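8th October. Teleop, basket task, left arm on the white table

Arnulfo drove first this morning and I did the logging, then we swapped after lunch. The whole idea is still the one we talked over in February: show the arm the basket by remote control enough times that the policy stops being scared of the rim. We want 500 demos in the Prasomham set before we train again, and we got 50 today, which I'm pretty happy with (my wrist isn't!).

First thing I learned all over again: go slow on the way in. I'm used to the Closport leader arm, where you can flick it across and the follower lags a little and forgives you. The Zurkermont one goes exactly where your hand goes, right now, so if you swing, the wrist view turns to mush and the policy gets nothing to look at.

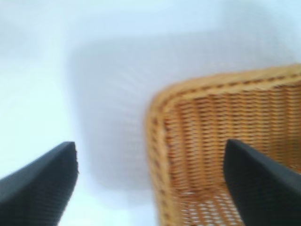
Arnulfo's trick is to stop dead for a moment before you commit to the side, check that both fingertips are at the height you want, and only then creep in. I thought it would make the demos boring, but the playback looks so much cleaner. I've added it to the operator sheet. He also keeps his elbow on the desk, and I'm stealing that one too.

Then the tilted part. I fought with this for most of the afternoon. When you roll the wrist over, your own hand on the leader ends up somewhere silly, and I kept bumping into the joint limit and having to back out (2 episodes thrown away, marked bad in the log, please don't put them back in). What helped was starting with the leader already rolled a bit the other way, so there's room left when you need it.

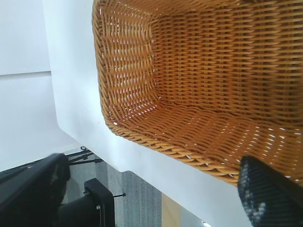

Wrist cam at a steep tilt, inside of the basket and the table edge both in view.

Episode 953 is the one to watch if you're new to this, it's Arnulfo's and it's lovely. Mine are fine!

To do: redo the gripper scaling on the leader, the trigger still feels mushy in the last bit of travel. Ask Ospina if they ever sent the softer spring. Try a run with me on approach only and Arnulfo on the roll, see if the mixed styles hurt anything.

Basket bench notebook | Questions: ask Arnulfo Cabrera | Back to top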